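Minmont Kraft Paper Rolls
Bench and Table Covering

Product code: 819
Updated 13/10/2023

Minmont kraft paper is a plain brown covering paper for workbenches, classroom tables and packing counters. It is supplied by Clirkix to schools, councils and community organisations across Australia.

Each roll is 600 mm wide and up to 20 m long. The paper has a smooth side and a slightly rougher side; either may face upwards. The rougher side takes pencil, crayon and marker well. Colour may vary a little between batches.

Covering a table
Wipe the surface and allow it to dry. Roll the paper out along the longest side, leave a small overlap at each end and fix it with masking tape. Wider tables will need two lengths, joined underneath. 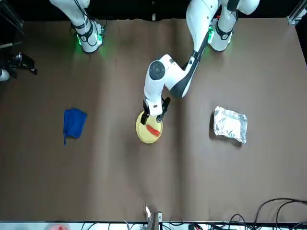 Paper marked with water-based paint or glue should be replaced at the end of the day. Clean offcuts can be kept for wrapping or placed in household recycling. The paper is not waterproof and is not suitable for direct contact with food.

Ordering
Rolls are sold singly or in cartons of 20. Account customers may order by carton only - single rolls are available from the Plernance trade counter. Unopened cartons may be returned in their original packaging.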